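Courses > Intro to Automation > Handouts > Week 8
Syllabus | Handouts | Labs | Forum

Notes from the Lostura open day (read before lab)

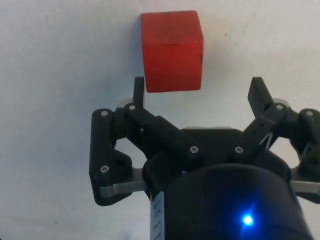 Fig. 1. Wrist camera view: red wooden cube, gripper fingers open.

First, thank you all for coming out to the Duldale site. I had a great time and I'm still thinking about that pick-and-place demo! These notes cover the parts we'll use in lab.

The wrist camera. It rides with the arm, so the fingers stay put in the picture and the cube moves. Look at Fig. 1 again with that in mind. The gap between the fingertips is wider than the cube — that's your margin for error. Sketch it and mark how far off center the cube could be before a finger lands on top of it.

The linkage. Each finger hangs on a chain of black links with pin joints, and you can pick out the silver screw heads at the pivots (I love this stuff, sorry). Draw one side as a four-bar linkage and find which way the fingertip travels as it closes. Does it stay parallel to the other one? Bring your drawing even if it's messy.

Lighting. Find the soft shadow on the left side of the cube. A simple color threshold may handle the red well and still get the edge wrong where the side goes dark. We'll try this with the Pruvby software, the same package they ran at the demo.

The numbers from the talk, as several of you asked: the Hervieu team logged 2,525 grasp attempts since May, and the first 1,000 or so went into tuning the approach height. That's a lot of cubes!

For lab: work in groups of 3, one sketch per group. Reread the section on end effectors and write down one question you didn't get to ask on the day — I'll send them all to Lostura together.

4 comments | 8 shares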